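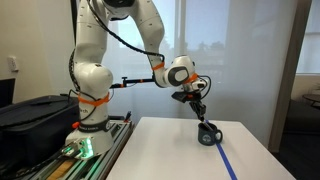
How Do Bees Make Honey?

Have you ever licked honey off a spoon and wondered where it came from? It starts inside a flower! Deep down in the petals is a sweet, watery juice called nectar, and honey bees love it.

A worker bee sips nectar through her long tongue, which works a bit like a drinking straw. She doesn't send it all to her regular stomach, though. Most of it goes into a special pouch called the honey stomach, and she may visit more than 600 flowers before the day is over. Imagine walking to that many houses to fill one tiny lunch box!

Back at the hive

When she gets home, she passes the nectar to another worker, mouth to mouth. (Yes, it sounds yucky – but bees don't mind a bit.) That bee works the nectar around in her mouth and mixes in special juices called enzymes, which change the kinds of sugar in it.

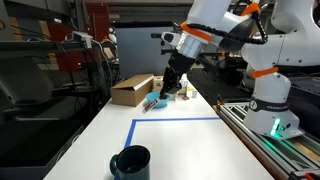

Next, the bees put the nectar into little wax rooms called cells. Every cell has 6 sides, so they all fit together with no gaps. The nectar is still runny at this point, so the bees fan it with their wings and the extra water dries up into the air. What's left is thick, golden and sticky. Honey!

Last of all, the bees seal each full cell with a lid of fresh wax. They'll eat that honey all through the winter, when there are hardly any flowers around.

Try it yourself

Find a patch of clover in August, sit very still and pick one bee to watch. How many flowers does she stop at before she flies away? Don't touch her – she's busy!

Written by Freya Mellor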